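关于我们

首页 | 课程 | 怎么报名 | 关于我们 | 联系

你好呀！既然点到这一页了，那你多半是想知道Kadau到底是谁在办、靠不靠谱，我就慢慢讲给你听（我话多，先打个招呼）。

Kadau是一所教成年人说中文的小学校，开在Ultlow，从河边那条老街拐进来，爬一段有点陡的楼梯，二楼就是。我们只教成年人，不带考试班，也不保证你学完能干什么大事。来上课的人有的要去见对象的父母，有的在医院上班，想跟病人多聊两句，还有几位就是看电视剧看上瘾了，想关掉字幕。都欢迎！

学校是我办起来的。我以前在一家很大的培训机构教了好几年书，学生来来去去，课本一页一页往后翻，期末大家拿一张纸走人。有一回我在超市碰见一个以前的学生，拿过我们最高等级的证书，我跟他说“哎，这个橙子怎么样，甜不甜？”，他愣在那儿，脸都红了，最后用英语回答我。我回家以后难受了一晚上。他的语法好得很，“把”字句闭着眼睛都能写对，可从来没人跟他聊过橙子。

那之后我就总想着自己弄一个班，先从嘴边的话教起。租房子、刷墙、去旧货市场搬椅子，折腾了大半个冬天，第一堂课是12月开的，暖气还没修好，来了三个学生，全都穿着大衣上课。那天教的第一句话自然就是“冷死了”。这句话后来成了我们的传统，现在每个零起点班的第一堂课还是教这句，夏天也教。

再说说跟我一起教书的人。

Gráinne Ó Dubhghaill是我们这儿管发音课的。她自己是从零学的中文，学的时候已经过了三十岁，所以哪个声调别人容易翻车她最清楚。我是从小说到大的，学生问我“为什么两个三声连在一起要变”，我的第一反应永远是“啊？变了吗？”，这种时候我就把人往她教室里一推。她的课很吵，隔着墙能听见一屋子人扯着嗓子喊“买”和“卖”，楼下Mạch面馆的老板娘早就习惯了，有时候还在楼下跟着喊。

Ovidiu Dinu教汉字，也管我们的阅读小组。他上课慢，一个字能讲半天，从部首讲到他在菜市场看到的招牌，学生一开始着急，过一阵子就开始自己在街上拍招牌发到群里了。他坚持让大家手写，我劝过他，说现在人人都打字，他不听。后来我去旁听了一次，看见一位退休的邮递员一笔一笔写“谢”，写完举起来给全班看，我就再也没劝过。

课怎么上？我们每个班最多收8个人，再多我就记不住谁家养狗、谁在闹搬家了，而这些恰恰是我们上课要聊的东西。零起点班一周2次，每次上课前面一半是聊天，后面一半才翻讲义。聊得磕磕巴巴没关系，夹英语也没关系，你先把想说的说出来，我们再帮你换成中文。中级以上的班就放得更开，有时候整堂课都在吵架，比如豆花到底该吃甜的还是咸的（我是咸的，没得商量）。

讲义是我们自己写的，叫Pilta，一共50课，不按语法排，按一天里会碰到的事情排：起床，找钥匙，赶车，跟同事抱怨，买菜，打电话给房东。老版本是一沓订书钉钉起来的复印纸，错别字不少，第九课里“我想吃饺子”印成了“我想吃轿子”，学生笑了整整一个学期。新版在07/02/2019正式换上，字大了，拼音也分开印在背面，想偷看得翻过去。老版本我还留着一箱，谁想要轿子那一页当纪念，来找我拿。

我们还特别在意一件事，就是教身边的东西。教科书爱教“长城”“故宫”“奥运会”，当然都是好词，可你一天里能说几次故宫呢？杯子、抽屉、插头、拖鞋、保鲜膜，这些才是天天挂在嘴上的。学生学了好几年还不会说“水槽堵了”，我觉得是当老师的欠他们的。所以Pilta里光是厨房就写了三课，连“锅盖放哪儿了”都有。量词也这么学，一把伞、一双筷子、一卷胶带，东西先认熟，量词跟着就进去了，比背表格舒服多了。 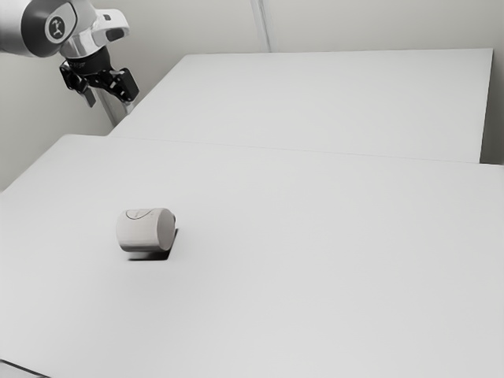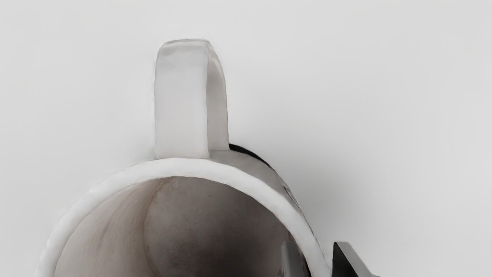 杯子 bēizi，量词用“个”或者“只”
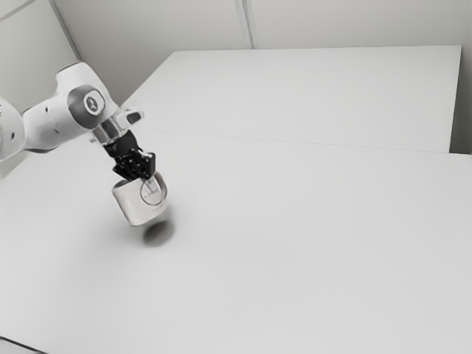

常有人问我，年纪大了还学得会吗？我每次都想把我们班里最年长的那位女士请出来回答。她来的时候连“你好”都说得小心翼翼，现在给我发语音一发就是一分钟，中间还带叹气的，叹得特别地道。学得慢是慢一点，可她有耐心，也不怕丢脸，这两样我自己学西班牙语的时候都没有（我学了2年，只会点菜）。

也有人问没空做作业怎么办。没空就不做，别因为没做作业不来上课！这话我在每个班都要说好几遍。你空着手来，坐下听别人聊一晚上，回去总归会多记住几句。真正让人放弃的，多半是缺了一次课以后不好意思再来。我们这儿没人点名，也没人问你上周去哪儿了，顶多问你吃了没有。

除了上课，学校平时也开着门。阅读小组是谁都能来的，不是学员也行，Ovidiu会带一篇短短的文章，大家轮着念，念不出来的字就一起猜，猜错了比猜对了热闹。春节前我们一起包饺子，皮是我擀的，厚薄不一，请多包涵。Gráinne每个学期末会组织一次“只说中文”的晚饭，就在楼下Mạch，说漏一句别的语言就得给全桌倒茶。上学期倒茶最多的人是我，因为我一着急就说家乡话，她们判定家乡话不算，我到现在都不服。

学费和开班时间在“课程”那一页，我就不在这儿重复了，写两个地方我一定会忘了改其中一个。第一堂课都可以免费试听，试完觉得不合适就不用交钱，也不用给我写长长的道歉信（真的有人写过，用中文写的，写得那么好，我回信劝他还是来报中级班吧，他就来了）。

想来看看的话，先发个邮件或者打个电话，上课的时候我们听不见门铃。楼梯间的灯在右手边，得用力按。要是到了二楼闻到牛肉汤的味道，没走错，那是楼下飘上来的，你直接推门进来就好。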